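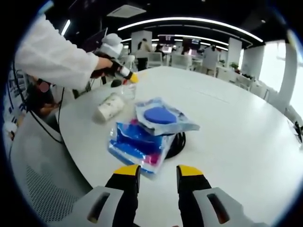 Bandedley fingers open over the bagged stuff, with a second gripper at work by the water bottle.

Bandedley hand-held gripper, two months in: lovely to use, shame about the finger
Posted July 17, 2023

I've put off writing this because I really wanted to give the Bandedley five stars. For the first few weeks I would have done! It's a gripper you hold in your own hand, you squeeze, the two fingers close, and it records what you did so that a robot arm can be trained on it later. We paid £1,100 for each unit, with straps, cable and a spare set of the yellow tips in the box.

Good things first, then, because there are plenty. The tips are brilliant. We do a lot of work with soft, slippery packaging (sealed plastic bags, mostly, the crinkly see-through sort that slide off each other the second you look at them) and the pads grab the film without tearing it. Paper cups are fine too once you learn to squeeze gently. My first afternoon I crushed four and Adel Chraibi has not let it go. The balance is good, the handle suits my small hands and Adel's enormous ones, and I could go a whole morning without my wrist complaining.

Now the bad bit.

At some point in the third week, one of our units started reading wrong. The finger width is what the arm learns from, so if the gripper says the fingers are closed, they had better be closed. Ours had begun to say "closed" with enough of a gap left to slide a pencil through. There was no warning light and no message, and the recording saved with a cheerful green tick like all the others. You could see the gap with your own eyes if you bent down and looked, but you don't bend down and look, you're busy picking things up.

We'd saved 2,000 recordings before anyone noticed. Khrystyna-Mariia Mykhailiuk was the one who spotted it, when she played the trained version on the real arm and it kept pinching thin air just above a bag, lifting nothing, and carrying the nothing very carefully across to the tray. We laughed for a bit. Then it did the same with a full bottle, only it got half a grip this time, swung it sideways and let go over the edge of the bench. The lid held, thank goodness, but the bottle landed a foot from where Illia Zinchenko was crouching to sort out a cable. After that we stopped everything and took the gripper apart.

What we found was a little clamp screw on one finger that had worked itself loose. Every squeeze let the finger slip a hair on its shaft, and the sensor is on the shaft, so it knew nothing about it. Tighten the screw, run the zeroing routine, and you're back to normal for a while. I say for a while because it slipped again within 40 sessions. Same finger, same unit. Our other one has behaved perfectly, which makes me think it's a build problem on some of them and not something wrong with the whole design, but two units isn't much to go on and I wouldn't swear to it.

The second thing is smaller but I'd call it a safety matter. When the finger slips it can also catch on the way back open, and then it lets go with a snap. I had my left thumb near the base of the fingers when it did that (I was trying to free a bit of film, silly of me) and got a proper blood blister. The manual has a single line about keeping your hands clear of the fingers. There's no sticker on the thing itself, and I think there should be.

So, support. I bought ours through Droletside, and I'll give them credit, they answered the same day. Melaniia Yatsenko there sent a longer screw and a tube of thread lock and talked me through fitting both, which took 20 minutes including the time I spent on my hands and knees hunting for the old screw. It has held since. What I didn't get was a straight answer on whether other customers have had it, or whether the software will ever flag it. "Passed on to the makers" was as far as we got. Sorting through the bad recordings was left to us, and that cost far more than a screw. We binned the lot in the end.

If you've already got one, here's what we do now:

Close the fingers on nothing at the start of every session and look at the gap. With your eyes, not on the screen.
Put a dab of paint across the screw head and the finger. If the two halves of the dab stop lining up, it has moved.
Zero it again after any drop, even onto carpet.
Film in the fingers? Put the gripper down and use tweezers.

Would I buy it again? Yes, I think so, grudgingly. I tried the Fititz before this and it made my hand ache, and its tips were hopeless on plastic film. Vilja Mustonen on our team would still take the Fititz because it beeps if the zero has drifted, and after last month I can't say she's wrong.

Three stars out of five. I'll come back and make it four if the screw is still tight when we next take the cover off, and if they add a beep I'll make it five and buy Illia a hard hat.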